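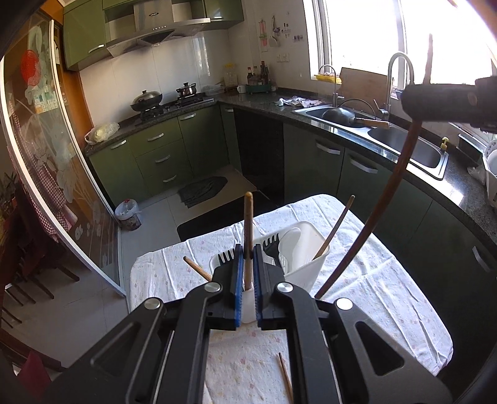

Selon Haiyan Meng, un score de saisie sans l'instant de contact ne sert à rien pour entraîner une politique, et il faudrait que le fichier de sortie donne les deux. C'est le cas depuis la version actuelle : la colonne t_contact est remplie pour chaque épisode, et elle reste vide seulement quand le détecteur n'a pas trouvé de fermeture des doigts.

Brivis : segmentation et étiquetage d'épisodes de préhension

Brivis est un ensemble d'outils en ligne de commande qui prend des vidéos enregistrées au poignet d'une pince tenue à la main, et qui produit des épisodes découpés, étiquetés et prêts pour l'apprentissage par imitation. Le présent fichier décrit le logiciel et aussi le jeu de données Florard, qui est distribué avec lui.

Contenu du dépôt

brivis/decoupe : détection du début et de la fin de chaque épisode
brivis/doigts : estimation de l'ouverture de la pince à partir des patins bleus
brivis/pose : trajectoire de la caméra (odométrie visuelle-inertielle)
brivis/export : écriture au format Zarr ou en simples fichiers CSV
outils/relecture : petite interface pour corriger les étiquettes à la main
florard/ : index, étiquettes et fiches de calibration

Installation

Il faut Python 3.10 ou plus récent. Une carte graphique n'est pas obligatoire, mais sans elle le module pose devient lent.

pip install -e .
brivis verifier

La commande verifier contrôle que ffmpeg est présent et que les fiches de calibration sont lisibles. Si elle affiche « calibration absente », copiez le dossier florard/calib à la racine de votre projet.

Utilisation rapide

brivis decouper entree/ --sortie episodes/
brivis doigts episodes/
brivis pose episodes/ --imu
brivis exporter episodes/ --format zarr

L'ordre des commandes est important. Le module pose utilise le masque de la pince calculé par doigts, car les plaques noires et les articulations occupent une grande partie du bas de l'image et elles ne bougent pas avec la pièce. Sans ce masque, l'odométrie croit souvent que la caméra est immobile.

Le jeu Florard

Florard contient 600 épisodes de manipulation d'ustensiles, tournés dans des cuisines habitées. La tâche est toujours de la même famille : prendre ou remettre un objet long et mince (baguette, bâton, cuillère, spatule) dans un pot ou un bac à ustensiles. Nous avons choisi cette famille parce que les objets se touchent, se cachent l'un l'autre, et offrent peu de surface au détecteur.

Chaque épisode possède les champs suivants.

id : identifiant unique
objet : classe de l'objet saisi
t_contact : instant de la fermeture, en secondes
ouverture : série temporelle, normalisée entre 0 et 1
pose : position et quaternion de la caméra, dans le repère du premier instant
score : confiance de la saisie, entre 0 et 1
relu : vrai si une personne a vérifié l'étiquette

La division est faite par cuisine et non par épisode. L'ensemble de test comprend 22 épisodes relus deux fois, d'abord par Olga Figueiredo, ensuite par Tanveer Rizvi. Les désaccords ont été gardés dans le fichier florard/desaccords.csv.

Limites connues

Les fenêtres très lumineuses saturent une partie de l'image et le suivi de points y perd ses repères. L'option --masque-clair améliore la situation, sans la résoudre.

Les nappes à petits motifs répétés provoquent de fausses correspondances. Le seuil par défaut de 20 points cohérents a été réglé sur ces cas. Sur une table unie, on peut descendre à 10.

Les baguettes posées en dehors du récipient sont parfois étiquetées comme l'objet saisi. Le module choisit le segment le plus proches des patins dans l'image, et il ne connaît pas la profondeur.

Le score n'est pas une probabilité calibrée. Il permet de trier les épisodes, il ne permet pas de comparer deux versions du logiciel.

Changements récents

Ajout de t_contact dans l'export CSV.
Le module doigts accepte maintenant des patins d'une autre couleur (option --teinte).
Correction d'une erreur de signe dans les quaternions exportés. Les fichiers produits avant le mois d'août doivent être régénérés.
Le chargeur Cordeiro est retiré, utilisez l'export Zarr.

Contribuer

Les propositions sont bienvenues, en français ou en anglais. Merci de joindre un épisode court qui reproduit le problème, et la sortie de brivis verifier. Torunn Fjeld s'occupe du module pose, Valter Matos de tout le reste.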